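Sorting out the counter

I gave Saturday morning to the kitchen counter. It's the long stretch of butcher block against the back wall, and over the winter it had turned into the place where anything without a cupboard ended up. Bottles, jars, the coffee press, mail, a bag of screws from the Drerby shelf that I still haven't put up.

The counter is 60 centimeters deep, so there is plenty of room for things to pile up in two or three rows. I took everything off, wiped it down, and let it dry while I had breakfast. Then I oiled it. I use the Plirkico board oil, the 400 ml bottle, and there's still more than half left after two coats last year. One thin coat was enough this time. The worst patch is always next to the sink – the rest of the wood holds up fine.

After that I put back only what we use every day. The rule I set was one row, against the wall, nothing in front of it. Protein powder goes at the far left, then the water bottles, then the jars and the French press. The powder tub is too tall for any shelf I own, so it stays out for good. The jars with the gingham lids could go in the cupboard, but I know that I forget about anything I can't see, and then I buy it twice.

Lids were the other job. I had a drawer full of them and most had lost whatever they belonged to.
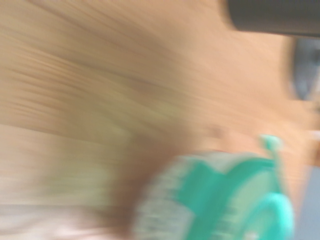
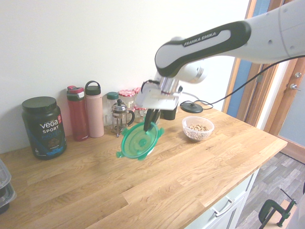
The second one has the back row against the wall, with the red and pink water bottles next to the protein tub, and the green lid over the wood.

I tried each lid on every container in the house. If it didn't fit anything, it went in the recycling bag. The round ones with tabs on the rim took longest, as two sizes look the same until you press them down. I now keep the matched ones on their containers, even if that takes up more of the cupboard. The drawer is free for dish towels.

I did look at buying a matching set of canisters. Peeters has one with bamboo tops for 158, and Filinov does a cheaper version in plain glass. I left both alone for now. What I have works, and mixed jars don't bother me much.

Still to do: the Drerby shelf, the spice rack, and the cupboard under the sink, which I have been putting off since February. I also need new felt pads for the stools. I'll probably start with the shelf, as the screws are now sitting on the windowsill.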